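Esley Workshop Opens Shape Block Program to Local Schools

The Esley Workshop will offer its shape block program to elementary schools beginning in October. Children will sort and arrange cubes, cylinders, stars and other solid forms on wooden boards, working in pairs for sessions of 45 minutes.

The program was developed under the Prarka project, which supports hands-on learning in the early grades. A total of 516 children took part in the trial period last school year, and teachers asked that the sessions be continued.

"Children learn the names of shapes quickly when they can pick them up and turn them over," said Timo Voß, head of education at the workshop. "We have kept the colors plain so that attention stays on the form."

Each participating school will receive a set of 60 blocks and a printed guide for teachers. Sets are on loan for one term and must be returned complete. Schools may apply through the Esley Workshop office until 4 p.m. on the last school day of the month.
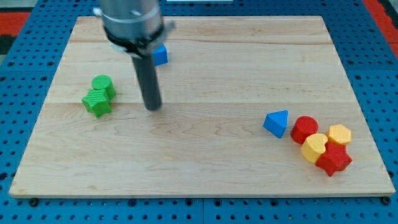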